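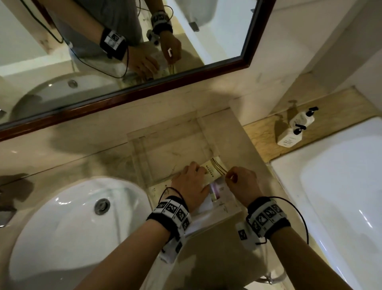
3.2. Le plan de toilette comme surface d'archivage

La littérature sur le rangement domestique s'intéresse volontiers à la cuisine, un peu au placard, et presque jamais aux quelques décimètres carrés de pierre qui séparent le lavabo de la baignoire. C'est pourtant là que s'accumule ce que nous appelons le « petit papier » : sachets, cartes, notices, tout ce qui accompagne un produit et lui survit. Dans notre inventaire de 1 087 objets, cette catégorie est la plus souvent déplacée et la moins souvent jetée. La figure 1 en donne un cas ordinaire : un sachet de papier crème à fines rayures brunes, posé à plat sous les doigts, et sous les mains une carte blanche imprimée en caractères assez petits pour décourager la lecture. Le plateau carré, creusé dans le marbre juste derrière, offrait une place ; les participants interrogés sur ce genre de plateau le jugent tous utile, et posent leurs affaires devant.

Figure 1. Petit papier sur le plan de toilette, entre lavabo et baignoire.

Nous distinguons dès lors le rangement déclaré (l'endroit où l'on affirme que l'objet se trouve) et le rangement effectif (l'endroit où on le cherche en dernier). L'écart entre les deux se réduit lorsque le contenant laisse voir son contenu. La grille Plemia, que nous reprenons ici avec 2 modifications mineures, classe les boîtes selon leur ouverture, leur hauteur et leur transparence. Ce dernier critère pèse plus que les autres, sans doute parce qu'une boîte opaque autorise une forme d'oubli que ses propriétaires nomment « organisation ».

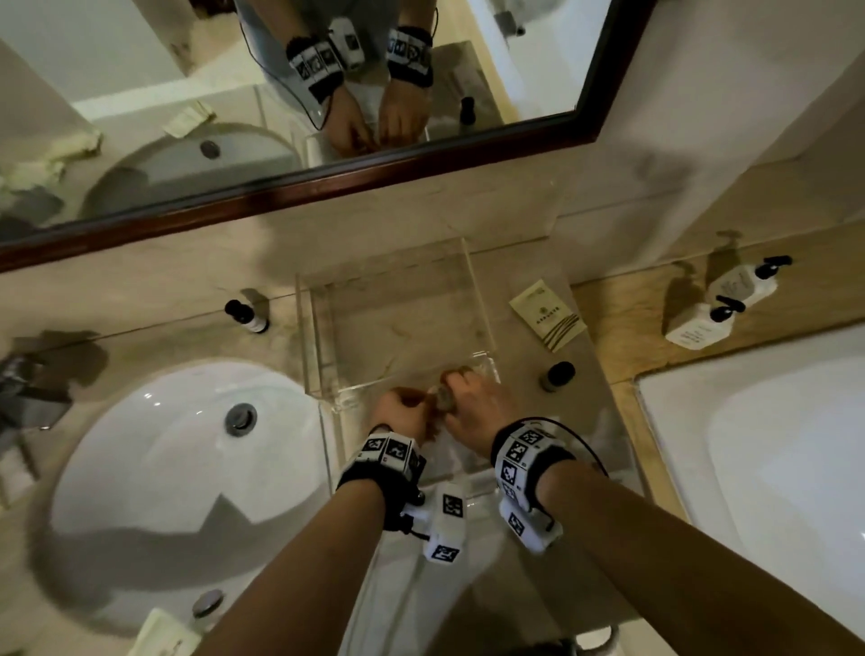 Figure 2. Boîte acrylique ouverte, au pied du miroir.

Dela Dogbe nous a objecté, à la lecture d'une première version, que la transparence ne range rien du tout : elle expose le désordre, et l'on finit par acheter une seconde boîte pour y cacher ce que montre la première. L'objection est sérieuse. Elle rejoint les entretiens conduits en avril, où 20 participants admettent posséder au moins un contenant destiné à d'autres contenants. Nous maintenons néanmoins le critère, en précisant qu'il mesure la facilité à retrouver un objet — et ne préjuge pas de l'envie de le retrouver. La question des boîtes vides, que leurs détenteurs disent toutes réservées à un usage précis, est traitée en 3.3.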